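Rellow Produce Handling Kit – evaluation data card

Maintainer: Viola Messina, Prirkura
Last revised: 2024-09-25
Status: open, second round planned for November

What this is

A set of wrist-camera recordings made while we evaluated the Rellow kit, a two-finger gripper with a small camera and a control package, sold by Clona as an add-on for light robot arms. Prirkura was asked to say whether the kit is fit for handling loose fruit and vegetables in a shared kitchen or a small packing room. The recordings are released so that other buyers can look at the same material we looked at and come to their own view.

The written review is a separate document (review.txt in the top folder). This card covers the data only.

Contents

292 episodes in total, one folder per episode
256 episodes for general use
36 episodes held back for testing, listed in heldout.txt
11 task instructions, listed in tasks.txt

Each episode folder holds the wrist video, a table of arm and finger positions, and a short text file with the instruction, the start condition and the operator's verdict. The verdict is one of: done, partly done, not done, stopped by operator. Stopped episodes are kept in full up to the point where the arm was halted.

How it was recorded

All episodes were driven by an operator using the hand controller supplied with the kit. The autonomous mode was switched off. We did try it, but the version we were sent would not load our task list, and Clona's support desk advised us to wait for the next release. That part of the review is therefore blank for now.

The arm was a Kuo bench model on its standard mount. Finger force was left at the factory setting for the first 200 episodes and lowered by one step for the rest. The change is marked in the text files under "force". Please do not mix the two groups if you are comparing grip behaviour – the fingers close at a different speed as well.

Items were laid out by hand before each episode. There was no fixed layout, and items were allowed to touch. We wanted the operator to deal with the sort of arrangement you get when somebody empties a shopping bag.

What we looked for

Firm round items were the easy case on paper, and the kit's own brochure uses them. We spent more of our time on things with lobes, stems and awkward outlines. A pepper gives the fingers an uneven surface to close on. Tomatoes on a vine add another question, as moving one can drag its partner along. Bunches of grapes are the hardest items on the list, as there is no single body to grip and the berries shift against each other.

The camera sits close to the fingers and is fixed in place. This helps in the last part of an approach. It also means a large item can hide much of the work surface, and the operator then has little to judge distance by. Buyers who plan to handle bulky produce should budget for a second camera.

Wrist view: green pepper between the fingers, with tomatoes on the vine beside it, then a bunch of dark grapes above the open fingers.

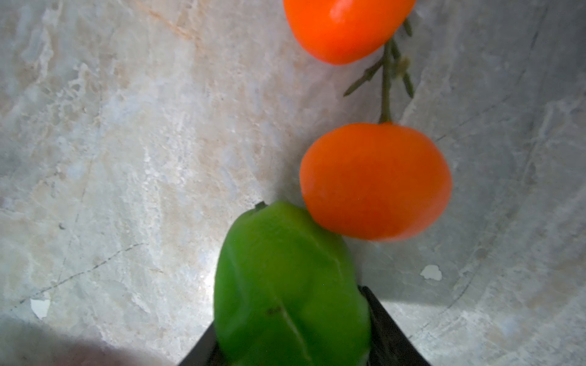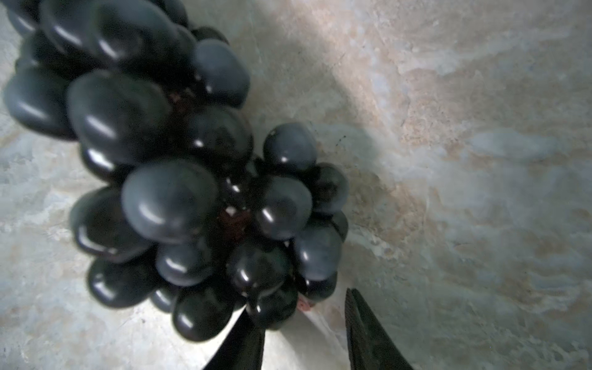

Known problems

Focus is fixed and tends to be soft. We could not find a setting for it in the control package, and the manual does not mention one.

Some text files from the early sessions give the item as "veg" only. These are being corrected by hand and the fixed files will replace the old ones without a change of folder name.

The clock in the control package drifts against the video over long episodes. Use the frame index to line up the position table, and ignore the time column.

Verdicts were given by one operator at the bench. They have not been checked by a second person, and "partly done" was used more freely in some sessions than in others.

Not suitable for

Judging bruising or any other damage to produce. Nothing was weighed or inspected afterwards. The set should not be used to compare the Rellow kit with other grippers either, as we recorded no other gripper under the same conditions.

Use and credit

Free to use for research and for purchase decisions. Please credit Prirkura and give the revision date at the top of this card. The kit was on loan from Clona, who saw this card before release and asked for one change, to the spelling of the product name.

Corrections go to Viola Messina through the issues page. Include the folder name and the frame index if you can.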